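Luvum 34 training goal: long-term review

The Luvum 34 is a folding rebound goal for soccer training, sold as a two-in-one unit: standard net on one face, tensioned rebound net on the other. I coach an under-14 side and have run one since December, three sessions a week on natural grass and one on synthetic. It replaced a Kramer fixed-frame rebounder that had lost tension along the bottom edge and could not be re-corded without drilling out the rivets.

Setup

Listed setup time is 100 seconds. My first attempt took closer to ten minutes, mostly because the corner sleeves are colour coded in two greys that are hard to separate under lights. After a few weeks I had it down to a little over two minutes working alone. The spring buttons are stiff when new and loosen to an acceptable level with use. The carry bag is too short in the zip. Pack the crossbar first or it will not close.

Frame

Galvanised steel tube, powder coated, with a locking hinge at each rear stay. Mass on my luggage scale was 34 kg with the rebound net fitted, so it is a two-person lift for most coaches and rules out carrying it any distance from the car park. There is measurable lateral play at the crossbar joint, but it has not increased over the season. The coating has chipped at both feet where the frame meets the anchor plates, with light surface rust following. A touch of cold gal fixed it.

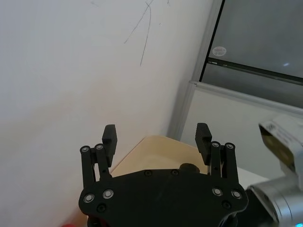 Does the rebound face return the ball consistently enough for first-touch drills? Across the central two-thirds of the net it does, with a size five ball at match pressure, but strikes near either upright come back short and off line.

I checked this on a still Wednesday evening with a ball launcher set to the same speed and height for each shot. Of 100 shots at the centre panel, 84 returned inside a two-metre channel. Moving the launcher to aim near the left upright cut that sharply, and I stopped the test early because the result was obvious from the sideline. The old Kramer did better at the edges when it was new, at the cost of a much harder return that younger players struggled to control.

Return angle is adjustable over four positions. The lowest two are useful for ground passes. The third suits volleys and goalkeeper handling. The steepest position sends the ball nearly straight up and I have found no drill for it.

Net and cord

The knotless polyethylene net is still sound. Cord tension drops noticeably in the first fortnight, then settles. Re-tensioning is by hook and toggle, and a full round of the frame takes around 280 seconds with cold hands. Two toggles have cracked. Cellstead, who distribute the unit, posted replacements without charge, though they arrived in the wrong size the first time.

Detlef Albers, who runs our goalkeeping sessions, prefers the Prakwood board for close-range reaction work and I agree with him. A solid board gives a quicker, flatter return. It is also louder and no use for anything above waist height.

Anchoring

Four steel pegs are supplied. They hold in firm turf and pull out of sandy ground after a few hard shots. On synthetic you will need sandbags, sold separately, on both rear stays. Do not use the goal unanchored on any surface.

Verdict

Good value for a club that can leave it in a shed beside the pitch. Less suited to a coach working out of a hatchback. Spare toggles should be in the box.

Rating: 3.5 out of 5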